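Two-arm build in the shed, sim before metal

stepan_tk
Evening all. Carrying on from my January post about the pair of arms I'm putting together on the bench at home. The real shoulder brackets are still in bits, so I've been doing the tidying-up task in simulation first. Two arms, one white table, a shelf at the back and a load of clutter to sort. Total spend so far is £479, and most of that went on motors.

Right now I'm stuck on the approach to the little cardboard block. I come down at a slant and I'm not sure I've left enough room.

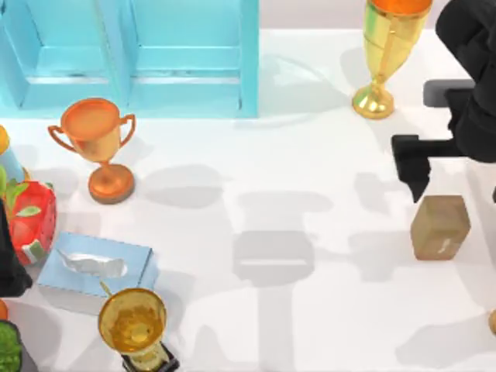 Right arm coming in over the block, shelf and trophies behind.

The left one is just parked by the strawberry tin for now. Any thoughts before I run another 100 goes overnight?

uliana_h
Looks lovely! I'd come straight down though. That finger is hanging very close to the table, and on my Takus arm a slanted approach tips tall blocks over every time.

NadiiaM
Disagree with Uliana, sorry. Straight down is fine until there's a shelf in the way of your elbow. I'd keep the slant and lift the start point a bit. Also, why so many trophies? They're a pain to grip, all stems and handles.

stepan_tk
That's why I picked them – if it can manage a two-handled cup it can manage my mugs.

daryna.l
My worry is the shadows. If you're training off the camera, those big grey ones from the arm go right across the table, and my shed has one strip light and looks nothing like that. Move the light about between runs.

uliana_h
Seconding Daryna on the light. Still say straight down :)

stepan_tk
OK, I'll do 4 batches, half slanted and half straight, with the light shifted each time. Will post the numbers when they're in.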